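Week 9: Editing sound in Firkura

Last week was all recording, so today we get to the fun bit: taking a messy take and making it pleasant to listen to. Firkura is free, it is open source, and it runs happily on the older machines in the Junwood lab. Do install it at home too if you can!

Open the practice file, rivport_walk, from the course folder. It lasts 184 seconds and there are 69 clicks hidden in it (I put them there myself, and yes, I enjoyed it). Save a copy before you touch anything. Firkura writes its changes straight into the project when you press Apply, and Undo only goes back as far as the last save.

Start with the clicks. Zoom in until you can see single waves, then drag across the spike and press R for Repair. Keep your selection short. Anything longer than 500 samples and the tool starts guessing, and you will hear a sort of watery smear where the click used to be.
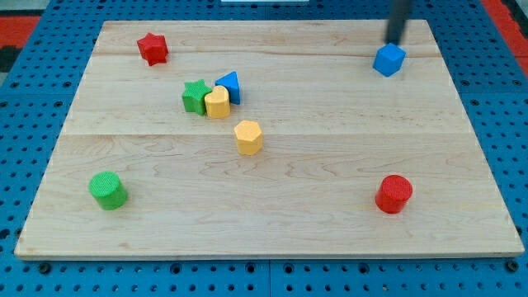
Once the clicks are gone, move on to the hiss. Pick a stretch where nobody is talking, choose Learn Noise, then select the whole track and choose Reduce. The slider begins at 9, and I would leave it there for your first try. Have a go at pushing it right up afterwards, just to hear how strange a voice gets!

Levels come last. If you even them out first, the hiss comes up along with the quiet speech and you have made the job harder.

Some of you asked about Joo. It is a lovely little plug-in for echo and it loads inside Firkura from the Effects menu, but please leave it off for this exercise.

To hand in: your cleaned file as a WAV, plus a short note of the settings you used. Upload both by 20 September 2024.

Next week: mixing two voices. Bring headphones.

This site uses cookies to remember your settings. Accept all | Manage cookies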